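About Grallevcombe Shared Workshop

Grallevcombe is a member-run workshop for people who build robots and small automated machines, either on our premises or in their own homes. The workshop occupies the former dairy on Olley Street and is open to adults of any level of experience, and to school students accompanied by a parent or guardian. It was founded by Þröstur Thoroddsen and Kirsten Laxdal, who had each been building at home and wished to share tools that neither could afford alone. Membership now stands at almost 40 households.

Our Purpose

The workshop exists to help members complete working machines. We provide benches, hand tools, a drill press, two soldering stations and a parts library from which motors, bearings and controllers may be borrowed. Members decide for themselves what they wish to build. Current projects include a seed-tray watering system, a sorting machine for mixed screws, and several versions of the Skoleck, our hand-held two-finger gripper.

The Skoleck Project

The Skoleck began as a winter exercise in November and has become the workshop's principal shared project. It is held by a person and used to pick up household goods, so that finger shapes and pad materials can be compared before a motorized arm is built. Each builder assembles a unit from the common drawings, fits the finger pads and tries the result at home on ordinary articles such as boxes, plastic packaging and bubble wrap. Soft and crumpled items are included in every trial, as they have proved the most demanding.

Builders are free to use different pads on the two fingers of one tool. Results are entered in a shared log, and the drawings are revised at the monthly bench meeting. The present revision is the 9th.
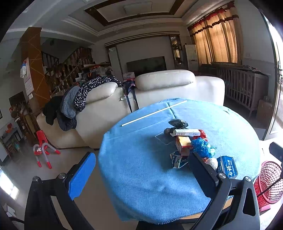
Benedicta Appiah asks that new builders tighten the finger bolts again after their first evening of use, and would like the drawings to say so on the first page. She adds that her own first unit pulled to one side for a month before she thought to check them, and that she would have given up on it without the help of the bench meeting.

The request has been accepted and will appear in the next revision.

Instruction and Supervision

Introductory sessions are led by Þórey Mogensen and cover safe use of the drill press, basic wiring and the reading of drawings. Completion of the introductory session is required before power tools may be used. Marianna Adamczyk maintains the parts library and approves all loans. Parts may be kept for 30 days and renewed once.

Membership

Applications are accepted throughout the year. Applicants should state what they hope to build and whether they intend to work at home, at the workshop or both. Home builders may request a visit from an experienced member during their first project. Tools and parts remain the property of Grallevcombe while on loan and should be returned clean and complete.

Page last revised March 3, 2022.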